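Nuchit Users Board > Faults and Safety > Grip and Hold

Thread: Hold check says "secure" with nothing in the fingers

gravelpit_dan
Posting this before the weekend so people can look at their own setups. We run Nuchit 3 for pick planning and Sirside for the sim side. On Thursday our real cell dropped a part, and the controller logged "hold: secure" for 8 seconds after the part was on the floor. The arm carried nothing all the way to the bin, opened, and reported a good place.

No one got hurt. The guard was shut. But we use that same hold flag to decide whether the arm may pass over the side where people load trays, and that bothers me a lot more than one dented part.

mhobbs_tx
Sounds like your width threshold is off. The flag goes true when the fingers stop short of fully closed. If your pads are worn, they can stall early on each other. Change the pads and move on.

gravelpit_dan
Pads were new in July. And they weren't stalled on each other, I measured the gap. The flag went true at contact and never got looked at again.

Kestrel_Lane
Same thing here, and support told me it was pads too. Funny how it's always pads.

mhobbs_tx
It's often pads because it's often pads. I've got 30 of these running and I haven't seen what you describe.

Kestrel_Lane
Would you know if you had? If the log says secure, the log says secure. That's the whole complaint.

offcut
Has anyone tried it in sim? The Anangate folks claim they ran 247 grasps in Sirside with zero false holds, and it's quoted in the release notes like it settles things.

gravelpit_dan
I read that. Zero false holds compared to what? If they used the hold flag to score the run, they graded the test with the broken ruler.

mhobbs_tx
You don't know that they did.

gravelpit_dan
No, I don't. They don't say how it was scored, so neither do you.

palletjack_rita
Sim won't catch this anyway. Friction in there is a number somebody typed. Our parts come in with oil on them and no one typed that in.

offcut
Disagree, a little. Sim won't tell you how often a part slips, sure. But you can delete the part halfway through the carry and see if the flag changes. That doesn't need good friction. It's a logic test.

palletjack_rita
OK, that's fair. I'd still want to see it on a real arm before I let anyone near the tray side.

mhobbs_tx
So run it, then. I'll say I was wrong if the flag stays up with no part there.

offcut
Ran it last night in the tabletop setup, green apple and two cartons. With the apple deleted in mid-carry, the flag stayed true until the open command. With the carry left alone, also true. So it reads the same either way — it's latched at first contact. There's a write-up going on the Jetudside page, and whoever has the fix can argue with us there. Until then I'd pull the hold flag out of anything that keeps people safe, and put a real sensor on it. Stills are from the normal grasp, apple on the table in one and off it in the other.

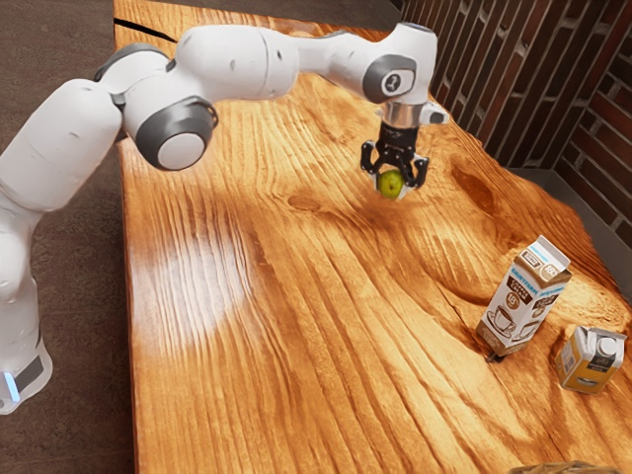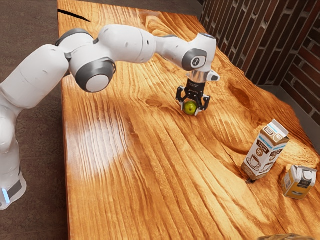

Write-up and stills: Miroslava Horobets (offcut)
Log review: Asnakech Alemneh
Filed under: Grip and Hold

mhobbs_tx
Fine. I was wrong about the pads, at least for this one. I'm still not sold that it's latched on every version. Which build was that?

offcut
The one in the release notes. I haven't tried the older one.

Kestrel_Lane
I'm on the older one and I can try it after lunch. If mine drops the flag like it should, then somebody broke this in an update, and I'd like to hear how that got past 247 grasps.

gravelpit_dan
We've moved the tray side over to a light curtain for now. Slower, and the loaders hate it. I'll leave it that way until I see a fix I can test myself — a line in the release notes won't do it for me this time.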